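Hongmei Zou on renting, moving and the box you never unpack

30/10/2025

By Keegan Morin

Hongmei Zou has moved house 2 times in the last year and she will tell you the second was worse. "The first time I had energy," she says. "Second time I put a lamp in a suitcase with soup."

Soup in a can, she adds. Still.

We talk on the phone, her on a lunch break, me in a parked car. She has forty minutes. She writes Gimell, a newsletter for renters, which she started in June of last year with a list of people she used to work with and a long complaint about deposits. It goes to 2000 readers now. Most of them found her through the deposit thing, which got forwarded a lot, and some are still mad at her about a later one on roommates. More on that.

She grew up in one apartment. Same door, same key, until she was nineteen. Her parents are still in it. "My mother knows which stair makes the noise. I've never lived anywhere long enough to know the stairs." Since college it's been a string of one-year leases, a sublet, a room over a dentist, then the place on Cormier Street where she thought she'd stay.

She didn't stay. The rent went up 389 dollars a month. She still says the number slowly.

"I got the letter and I read it standing up with my coat on. Then I read it again in the kitchen, like it would be different in the kitchen."

Did she try to negotiate? She did. Wrote a letter back, polite, two paragraphs, with a list of everything she'd fixed herself. The landlord came down a little. Not enough. She thinks she should of asked sooner, before the renewal was printed, and that's the advice she gives now: write ninety days out, ask for a longer lease in exchange for a smaller raise, and get the answer on paper. A phone call is nice but you can't show it to anybody.

What about the looking, I ask. The viewings.

Long groan. "You get ten minutes. There's another couple in the hallway. You feel rude opening a cupboard." She opens them anyway. Her routine is fixed by now. Run the shower and the kitchen tap together. Flush. Stand quiet for one full minute and listen. Check your phone signal in the bedroom, not the living room, everybody checks the living room. Ask who lives upstairs and what time they get up.
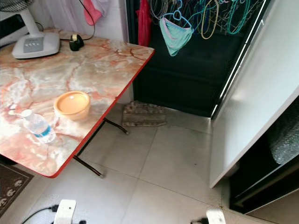 And go back at night if you can, even just to stand on the sidewalk. She skipped that with the room over the dentist. There was a bar two doors down with a patio, closed when she toured at noon, very open later. "I learned all the words to songs I hate."

Furniture, she has opinions. Buy nothing for the new place for a month. Live on what you own, find out where you really sit. She got this wrong the first time and bought a sectional from Filar, a secondhand store she otherwise loves, before she had measured the stairwell. It went back the same afternoon. They kept the delivery fee. She doesn't blame them.

"Measure the turn," she says. "People measure the door. The door's fine, it's the turn."

I ask about money, as readers always want the money. She keeps a notebook, paper, and she reads me bits of it. Truck, gas, tape, pizza for the friends who carried. Overlap rent is the one that hurts people, she says, the weeks when you pay for both. Nobody budgets it. She now saves for it separately, 58 dollars a paycheck, into an account she calls Stestix. Why Stestix? It was the name of a board game her cousin made up when they were kids. Nobody could ever win it. "Seemed right."

The roommate column. I have to ask. She wrote, last spring, that friends make bad roommates and strangers make decent ones, and the inbox filled up. She half takes it back. "I'd say it differently. I'd say friends skip the conversation. With a stranger you sit down and say, okay, who buys dish soap, can your boyfriend be here on a weeknight, what happens if one of us loses a job. With a friend you think you know." She lost a friend over a gas bill. They've had coffee since. It's ok, not the same.

Food came up a lot, more than I expected. Her rule for the last two weeks in any apartment is no grocery shopping beyond milk, bread, eggs. Eat down everything. She keeps a list taped up and crosses things off, and dinners get strange toward the end. Rice with olives. Frozen peas and a fried egg, three nights running. One night just crackers and a jar of something her aunt pickled, label gone.

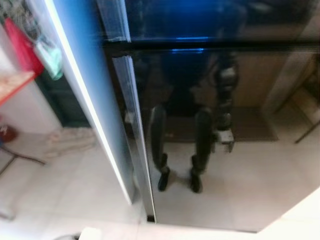

Photo: Hongmei Zou / Gimell

"You find out what you buy out of guilt," she says. "I had four bags of lentils. I don't even like lentils, I like the idea of me cooking lentils."

Whatever is left goes to a neighbor, knock on the door, hand over the bag. She's met more neighbors that way in her last week than in the whole year before it. Which bothers her a bit. On Cormier Street the woman across the hall turned out to have gone to the same high school as her, a few years ahead, same awful gym teacher. They talked on the landing for an hour with a bag of flour between them. Hongmei moved out two days later.

So now she does it backward. At the new place she knocked the first weekend, with oranges. Got three names, one spare key arrangement and an invitation to a cookout she was too tired to go to. She went to the next one.

Does she unpack everything? No. There's always the one box. Hers has been taped shut through four addresses and she has a fair idea what's in it, cables, birthday cards, a camera charger for a camera she sold. Readers write to her about theirs. One man has a box marked KITCHEN MISC that he's carried through three states. She has told him to open it, he says he will. She asks him every few months.

I ask if she wants to buy someday and she's quiet for a second. Lunch noise on her end, somebody's microwave. "Sure. I look at listings like everyone looks at listings. But I got tired of people talking to renters like we're waiting for life to start. I hang pictures the first night now. I paint if they let me, and I paint if they forget to say no."

That last part, she'd like it noted, was a joke. Her landlord subscribes.

She's working on a moving guide, a real printed one, no date yet. Wants it to be small enough for a coat pocket. The chapter on deposits is done (take photos of every wall on day one, email them to yourself and to the landlord, same hour). The chapter on pets is not done because she's never had one and is asking around. If you've moved cross-country with a cat she wants to hear from you. Birds too.

Last thing before she has to run. How long is the current lease?

"Two years. First time ever. I asked for it and they just said yes." She's already learned one stair, second from the top, it clicks. She steps over it coming home late.

Gimell goes out every other week and is free. Replies go straight to her, she answers most of them, slow.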